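Februar, abends

Wieder bis kurz vor neun im Werkraum gewesen. Ich schreibe das jetzt auf, solange ich die Zahlen noch im Kopf habe, denn das Projekttagebuch zählt am Ende des Halbjahres zur Note und ich habe die letzten beiden Einträge schon nachtragen müssen.

Stand der Dinge: Das Team heißt immer noch Grorkent, obwohl wir den Namen nach den Herbstferien ändern wollten. Unsere Aufgabe beim Wettbewerb in Pletudau ist die gleiche wie für alle anderen Schulen. Der Arm soll flache Gegenstände von einer glatten Platte aufnehmen und in einer Kiste ablegen. Würfel und Dosen können wir seit Dezember. Flache Sachen können wir nicht, oder nur manchmal.

Angefangen haben wir heute mit der Kalibrierung. Der Nullpunkt des Handgelenks war seit dem letzten Mal verstellt, vermutlich beim Wegräumen. Corrado Zuccaro hat die Referenzfahrt dreimal laufen lassen, danach stimmte die Höhe wieder. Den Wert im Skript hatte jemand von Hand überschrieben, er stand auf 2,289, vorher war es 2,000. Keiner weiß, warum. Wir haben ihn auf 2,000 zurückgesetzt und einen Kommentar danebengeschrieben.

Danach Datensätze durchgesehen. Wir haben jetzt 612 Aufnahmen aus der Handgelenkkamera. Ein Teil davon ist unbrauchbar, weil der Arm noch in Bewegung war und alles verwischt ist. Ich habe mit dem Aussortieren angefangen und bin nicht fertig geworden. Corrado will dafür ein kleines Programm schreiben, das die Schärfe misst. Ich glaube, von Hand wären wir schneller, aber er hat recht, dass wir es später noch einmal brauchen.

Gegen sieben kam die Lehrerin von Pludcombe vorbei, das ist die Partnerschule, die im Sommer bei uns war. Sie hat sich die Greiferbacken angesehen und gefragt, ob wir weiches Material an den Spitzen probiert haben. Haben wir, im November, mit Moosgummi. Damals ist es uns nach kurzer Zeit abgegangen. Sie meinte, mit dünnem Silikon sei es bei ihnen besser. Den Kleber, den sie nehmen, habe ich mir aufgeschrieben.

Dann die Bücher. Ein Taschenbuch ist für den Arm unangenehmer, als ich gedacht hätte. Der Einband gibt nach, die Seiten verschieben sich gegeneinander, und auf glattem Stein rutscht alles weg, sobald ein Finger zu früh Kontakt hat. Bei Castaño, unserem alten Greifprogramm vom Vorjahr, war die Anfahrt immer senkrecht von oben. Das geht bei dicken Gegenständen gut. Beim Buch muss der Winkel zur Kante passen, sonst landet ein Finger auf dem Umschlag und der andere daneben. Ich habe den Anfahrwinkel in kleinen Schritten geändert und nach jedem Schritt eine Aufnahme gespeichert. Bei Schritt 11 habe ich aufgehört und mir das Bild am Laptop groß angesehen.
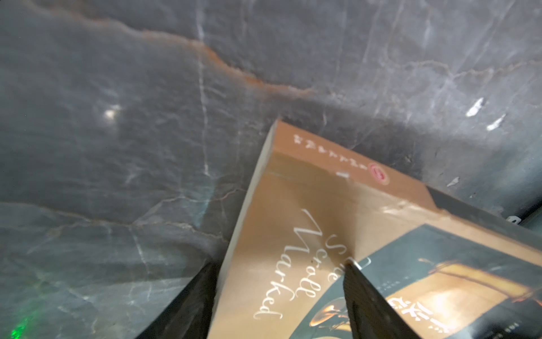

Warum fährt man beim Greifen flacher Gegenstände nicht einfach mit mehr Kraft zu? Mehr Kraft hilft nur, wenn beide Finger schon an gegenüberliegenden Seiten anliegen, sonst schiebt oder kippt sie den Gegenstand weg.

So steht es jetzt auch in unserer Dokumentation, im Abschnitt über die Greifstrategie. Der Text dort ist noch zu kurz. Es fehlt eine Skizze mit den Kontaktpunkten, die wollte ich eigentlich heute zeichnen.

Für das nächste Treffen: Silikon besorgen, Kleber bestellen, Aussortieren fertig machen. Außerdem soll Corrado die langsame Schließbewegung einbauen, bei der der Greifer anhält, sobald der erste Finger Widerstand meldet. Ich übernehme den Winkel und schreibe die Werte in die Tabelle, diesmal mit Einheit dahinter. Den Schlüssel für den Werkraum habe ich noch in der Jacke, den muss ich morgen früh im Sekretariat abgeben.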